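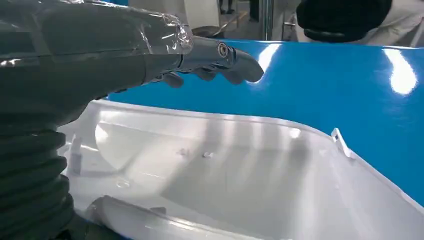 7/1/25

Up before it was light to catch the early train to Wiltport and collect the new glasses. I have put this off since October, when I read out the bottom line of the chart with great confidence and was told, kindly, that it was the printer's name.

Frost on the inside of the bathroom window again. Toast, then a hunt for the old glasses, which were in the bread bin. I don't know what I was doing in the bread bin that needed glasses, or what distracted me so badly that I left without them.

You used to be able to get from Trindwood to Wiltport without changing. Now you change at Cleltholm, where the waiting room has a heater fixed so high up the wall that only a very tall person with a cold head would get any good of it. There were four of us in there and we all stood looking up at it. A man with a cello case said it had been worse before Christmas, and then would not say how. The connection was 13 minutes late. The board said 2, and went on saying 2 the whole time, and I came to rather admire it.

Frozen fields all the way after that, and a heron standing in one of them looking as if it had been told to wait there by someone who had gone home. I tried to read my book, and found I'd been holding it at the full stretch of my arm so long that my shoulder had gone. This is the sort of thing the glasses are meant to put a stop to.

The optician is Sosina Abdella, who took over from the old chap with the breath. I like her very much. She has a way of saying "and is that better, worse or the same?" that makes me feel all three answers would be fine by her, whereas he used to sigh. She sat me down, put the new pair on my nose, took them off, bent something, put them on again. I said they were marvellous. She said I was looking over the top of them.

They are varifocals, my first. Far away is at the top, reading is at the bottom, and in between there's a stretch for computers, dashboards and, I suppose, other people's faces across a table. At the sides is a sort of soup. You have to point your nose at whatever you want to see. She said most people get used to it within a fortnight, and that I should wear them all day and not keep swapping back to the old ones, and that I should take care on stairs. I asked what was wrong with stairs. She said I'd see.

There is one step down from her shop to the pavement. I took it like a man getting off a horse.

Had some 30 minutes before I could face the station, so went into the Tamiru for coffee and a cheese scone. I could read the menu. I could read all of it, down to the line about nuts, and for the first time I could also see the state of the cuffs on this coat, which I have been wearing to funerals. A woman at the next table had a newspaper and I found I could do her crossword from where I sat, if I tipped my head back and looked down my nose at it. She moved her chair. I don't blame her, I must have looked like a bishop smelling drains.

The scone was good. Bit dry at one corner.

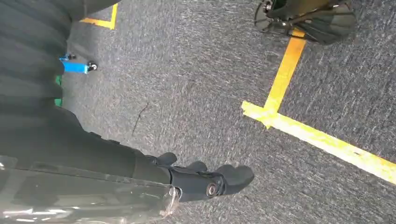 Black gripper, clear plastic film.

Home by half past two, having gone down the footbridge at Cleltholm sideways with both hands on the rail. A small boy overtook me, and then his grandmother did, with shopping. The floor keeps coming up to meet you, is the trouble. You look down through the reading part, which believes everything is a paperback, and so your own feet arrive very large and a good deal closer than you left them.

Then I made the mistake of looking round the house. I had thought of myself as a fairly clean person. There is a shelf in the kitchen I've been dusting by general impression for years, and I can only say that the impression was wrong. Spent an hour on it with hot water and a knife. Did the top of the cooker too, and the light switch in the hall, which I had taken for cream and is white. By four I was on my knees at the skirting board, moving my nose along it like a spaniel, and decided I'd better stop while there was still some day left.

Also saw myself properly in the hall mirror. Left it at that.

Rang Margaret's number to tell her about it and got the machine, so told the machine. I went on a bit. She will ring back tomorrow and say she has had varifocals since she was fifty and never had any bother, and did I remember to ask about a spare case. I didn't remember. I have the free one, which is brown and snaps shut like a trap and has already had my thumb.

Supper was the last of the soup with the other half of Sunday's loaf - no, that was gone, it was crackers. Took the glasses off to eat as they steamed up, put them down somewhere sensible, and then could not find them, not having them on. Looked in the bread bin first. They were under the newspaper. I used the old pair to find the new pair, so that's one rule broken on the first day.

Slight headache now, over the left eye. Writing this with my chin up and the page nearly in my lap, and my handwriting, which I've always thought of as rather distinguished, looks like something done on a bus.

Must ring the coal people in the morning. And find the cheque book.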